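OK so I finally have two grippers here at the same time and a whole afternoon with no meetings. Thread, because I have opinions and my coworkers have stopped listening.

1/ The contenders: the Okanero two-finger that came with our arm, and the Lesteleo, which I've been begging for since February. Same arm, same controller, same wrist camera. I swap the gripper and leave everything else alone.

2/ First surprise was the weight. The Lesteleo looks chunky in the catalog, and then you pick it up and wonder if they forgot to put the motor in. I went back and redid the payload settings because the arm kept floating up a little in hand-guide mode. If your arm drifts after a gripper swap, check that first!!

3/ Mounting took me 17 minutes, and most of that was me looking for the right hex key (it was in my pocket). The Okanero goes on faster, but I've done that one so many times I could do it asleep.

4/ Wrist camera next. I'm using the little Phetsri one because it's cheap and it wakes up every time you plug it in, which I can't say for the last one we had. The view is super close, so the gripper eats most of the picture. I kind of like that? You always know what the fingers are up to.

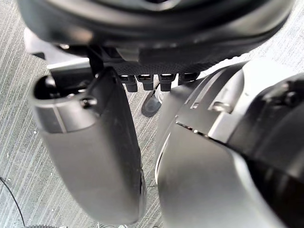 Wrist cam view. Gray finger on the left, the bigger gray piece on the right, little row of connectors up top, carpet down below.

5/ You do lose a lot of floor with that much gripper in the way. There's a strip between the two sides and some around the outside, and that's your lot. For picking things up it's fine. For finding them in the first place I'd want a second camera somewhere higher.

6/ Ok, numbers. I ran 294 picks in all, split evenly between the two grippers. Foam blocks, marker caps, a tape roll, and a sad little stuffed frog. The Okanero dropped 17. The Lesteleo dropped 5. I ran the marker caps last because I knew they'd put me in a bad mood, and they did.

7/ Where the Okanero still wins: flat stuff. Anything thin lying on carpet, the rounded fingertips on the Lesteleo just kind of pet it. I tried coming in at a steeper angle and got the tape roll but never the thin foam.

8/ Controller notes for the three of you who care – I'm on the Clurnard box, and it found both grippers without a restart. The force slider is way too touchy at the low end, though. Going from 2 to 5 is the difference between holding the frog and squishing the frog.

9/ Somebody asked about noise. Lesteleo is a soft whir, Okanero has that click when it closes. I didn't think I cared and now the click is all I hear.

10/ So the Lesteleo stays on the arm for now, and the Okanero goes on the shelf where I can grab it for flat parts. Next up is moving the camera a bit farther back, if I can find a bracket that doesn't wobble. If you've got one you like, send me a link!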